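Skorness Project: Progress Report to the Long Fund
For: Ronaldo Rocha, program manager
Feb 10, 2020

Ronaldo, you asked for the short answer first this time. Can a machine do the chores yet? Three of them, if you set things up nicely and stay out of its light.

The longer answer follows, with the table of spending sent separately by Costa's accounts office, who have asked me to stop explaining it.

Where the chore list stands

The proposal named 20 chores, split between the home and the back of a small shop. Four have been dropped. Folding fitted sheets went first and will not be missed. Ironing was removed after a conversation with the insurers. Changing a light bulb and watering hanging plants both needed a taller arm than the one you paid for. That leaves 16, of which 3 now run from start to finish without a person stepping in: moving cups from a table to a tray, facing cans on a straight shelf, and putting the lid back on a bin. I would like to claim a fourth, wiping a counter, but it depends how you feel about corners.

The remaining chores are in various states. Loading a dishwasher goes well until the second plate. Restocking a cooler works with the door propped open, which the shop would rather we didn't do in summer. Picking up laundry is good on towels and poor on socks, a record I could match myself.

Clearing a desk

Most of the winter went on this one, and most of the trouble has come from it. In the proposal we described desk clearing as "an intermediate task." Whoever wrote that (me) was picturing a desk from a furniture catalog. People keep everything on a desk. There are snacks next to medicine next to chargers, and the owner knows exactly why each thing is where it is.

We now have 324 recorded demonstrations of people picking up, moving and putting down desk items with the hand-held gripper. The same finger design will go on the arm, so a person using it has to make do with two fingers, as the machine will. Everyone who tries it becomes more forgiving of the robot within a minute or two. Several also become more forgiving of their children.

The lessons so far:

Upright bottles are the easy part. A bottle with clear space on either side can be approached from nearly any direction. The same bottle with a neighbor pressed up against it takes a good deal of planning, and the planner is slow.

Clear glass is still bad. The depth readings go straight through it and report the wall behind. We tried putting tape on the bottles, and the results improved at once, but I don't think we can ask the public to tape their bottles.

Cables are worse. The system treats a loose loop as either nothing at all or a solid object the size of a shoebox. Both opinions cause problems.

Plastic bags move when you look at them. We have put bags off until the next phase.

Then there is the question of what "cleared" means. Our first version pushed everything to the back and declared itself finished. Two members of the team said this was how they did it too. We have since written a proper definition, and it runs to a page and a half.

The shop side

Zavance gave us the use of a stockroom aisle on Monday mornings. Can facing there is steady and dull, and I mean both as praise. The arm is slower than their newest clerk by a wide margin. The clerk has been polite about it. The shelf labels have to be at the front edge and the light has to be on, conditions that human staff also prefer.

Money and time

We are under budget on equipment and over on people's hours, mainly for labeling the desk recordings. I am asking to move what's left in the equipment line across. If you can let me know before the March payment, the labeling can carry on without a gap.

What I am not asking for is a new arm. The old one is fine. It is the desks.
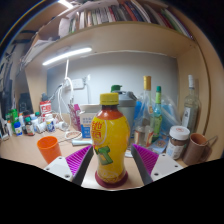

Skorness Project / Household Handling Team

Lemon tea bottle between the fingers of the hand-held gripper, on a desk with a fairly ordinary amount of stuff on it. The ribbed magenta pads are silicone. Note the glass bottles behind, the charging cables hanging off the outlet, and the blue plastic bag, all of which appear in the complaints above.

Next quarter's work on this chore: objects with close neighbors, then clear glass without tape, then cables if there is any good humor left. Demonstration files can be shared with the fund on request. Please ask for them in batches, as the office connection has its own views on large uploads.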